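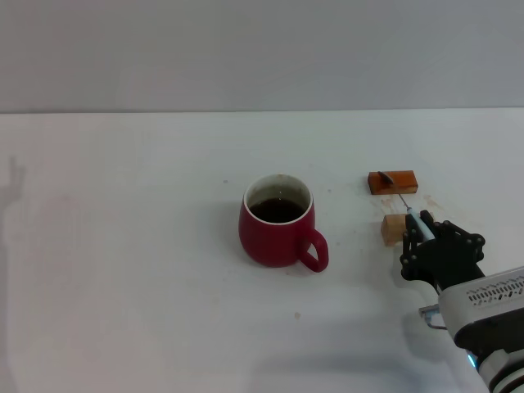

## Getting a set of prints ready for Flirkel

I said last autumn that I would write up how the show was going, and then didn't, so I'll do it in one go. Those who follow the blog for the walking posts can skip it. There is nothing about walking until the end, and not much there.

Flirkel is the small gallery in Gruston, up the hill from the bus station. It has one main room and a corridor, and it mostly shows painting and a bit of textile work. Photography gets a slot in late spring. I applied in September with the Julby pictures, the ones I took at the market hall between its closing notice and the day the doors were locked. I applied for the corridor and was offered the main room.

The pictures are all black and white, 35mm, taken with the same camera and mostly the same 35mm lens. I had used 50 for years and changed because the aisles at Julby were too narrow to step back in. I used one type of film throughout and rated it a stop over box speed, as the light in the hall was poor away from the roof lights. In the far corner where the fish counter had been it was very poor, and a few of those negatives are thin. I'll come to that.

### Choosing

I ended up with 57 contact sheets. The room holds 13 prints at the size I wanted, with enough wall between them to look at one without the next one tugging at you. Getting from one number to the other took most of the winter.

My first go at it was to pick the best pictures. I went through the sheets with a loupe and a red wax pencil and marked everything that I thought stood up. I made cheap work prints on resin-coated paper, 5x7, and laid them out. It was a poor selection. Every print was fine and the whole lot told you very little about the hall. There were too many portraits of stallholders looking straight at the lens, and too many of the roof. I like roofs and I can't be trusted with them.

The second go was by date, in the order I took them. That was better. You could see the stalls thinning out, the signs coming down, more floor in every picture. But it made the early pictures feel like they were only there to set up the late ones, and some of the early ones are the best of the lot.

In the end I sorted them by where they were taken. You come in at the Market Street end and work round to the loading doors, with pictures from different months next to each other. It means a stall can be trading in one print and bare boards in the next. I've added no captions on the wall, only numbers, with a sheet by the door for those who want to know when each was taken. The gallery wanted captions. I understand why, and we went back and forth on it over a few emails, and the sheet by the door was what we settled on.

One that went out late was the picture of the clock being lowered on ropes. Most people who have seen the work prints like it best. It's a dramatic picture and I was pleased when I got it, but it kept pulling the rest round to itself and making them look like preparation. It'll be on the blog at some point. 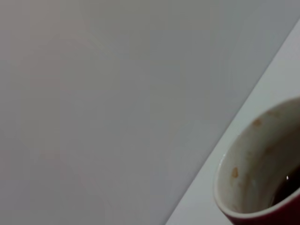

The other one I was sorry to lose was the tea bar with its shutters half down, which I could never print to my satisfaction. The strip lights behind the counter burned out to nothing, and when I printed down for them the faces went to mud. I tried split grade, I tried pre-flashing the paper, and I tried leaving it alone for a month. It might be a picture for a better printer than me.

### Printing

All the prints are silver gelatin on fibre paper, 12x16 on a slightly larger sheet so that there is a border to hinge from. I did them in my own darkroom, which is the small back bedroom with a board over the window. The enlarger is old and heavy and has never given me trouble beyond the focusing knob slipping, which I deal with using a strip of rubber cut from an inner tube.

I have a rule of one negative per evening. Test strip, work print, then pencil notes on the work print for what wants burning and holding back, then two or three straight attempts, then leave them to dry and look again in the morning. Fibre prints dry down darker than they look in the tray. I know this, I have known it for twenty years, and I still printed the first three too dark. I now keep a dried print pinned up by the sink to compare against, with the wet exposure time written on the back of it.

Washing is the slow part. I use an archival washer with slots which I bought second-hand and which leaks at one corner. It takes an hour with the water running very gently, after a bath in washing aid. Then they're squeegeed on a sheet of glass and laid face down on screens overnight. They curl. I flatten them between sheets of mount board under the heaviest books in the house for as long as I can leave them, and that does most of it.

The thin negatives from the fish corner were the hard ones. Two of them I got up to a usable print on the hardest grade with a bit of selenium in the toner to deepen what blacks there were. The third I gave up on and replaced with a frame from the same week, taken a few yards nearer the door. I think it may be the better picture anyway. It has the scales in it, and the lad who used to sweep up, who is looking at something outside.

A word on toning, as I was asked in the comments on the last darkroom post. I use selenium at 1+19 for about as long as it takes for the shadows to shift, and I stop before the colour goes. I do it with the window open and gloves on. I don't do it to make the prints look old. The paper I use has a slightly green black straight out of the fix and I don't care for it.

### Framing and money

I had hoped to frame them myself. I have a mitre saw and a mount cutter and have done plenty of single frames for the house. I did one to the size needed and it took me an afternoon and the corner was open, so I took the lot to Bach, the framers on the Julby ring road.

They were good. Plain oak, narrow, no stain, off-white window mounts cut from cotton board with a deeper margin at the bottom. The standard price at that size was £145 a frame and they took something off for the quantity. It was still a lot of money, more than the paper, film and chemicals put together over the whole project. I had a small grant from the county arts fund that covered part of it. The rest I've paid for by selling the long lens, which I hadn't used in years.

We talked about glass. Ordinary glass would have been cheapest, and in a room with windows on one side you would mainly have seen yourself. Museum glass was out of the question. I went for the middle one, whose name I've forgotten, which cuts the reflections down without the greyish look that the old non-reflective stuff had. I took one finished frame up to Flirkel and stood it against each wall in turn before saying yes to the rest. The wall opposite the windows is still the worst, so that has the paler pictures on it, where reflections show less.

I would do one thing differently. I signed the prints in pencil on the border before deciding how big the window would be, and on a few of them the mount covers the signature and on the rest it doesn't. It's a small thing. It annoys me more than it should. I signed the mounts as well in the end, to make them match.

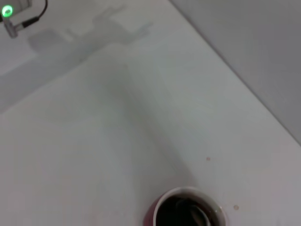
Gruston, 2024-04-02

Hung today. I'm writing this on the bus home, so it will be shorter.

It went more quickly than I'd thought. Flirkel have a hanging rail along two of the walls and plain plaster on the other two, and I'd asked for everything on screws so that all the frames sit flat. Centre line at a height of 57 inches from the floor, which is what they use for everything, and it looked low to me until I saw it with someone standing in front. We left 6 inches more between the prints on the long wall than I had drawn on my plan. My plan was to scale but I'd forgotten the radiator.

I swapped two of them over at the last minute. The woman with the egg trays was next to the loading doors and now she's next to the roof (one roof picture survived). She looks up, slightly, and it works better with the roof on that side. The numbers on the sheet by the door need changing to match and I've left them a note about it.

The lights are the only thing I'm not sure of. They're warm, warmer than I print under, and the oak goes a bit orange with all of them on. We turned off every other one and angled the rest off the floor. It'll do for daytime. I want to see it again when it's dark outside.

Afterwards I had an hour before the bus and walked down the old tramway as far as the second bridge, where they've cleared the brambles from the steps. You can get right down to the water now. I had the camera with me and two frames left on the roll, and I used them both on the steps.

The show is open until the end of next month, usual gallery hours, no charge. I'll be there for some of the weekends. Work prints of the ones that didn't make it are in a box on the table in the corridor, and you're welcome to go through them, but please put them back with the tissue in.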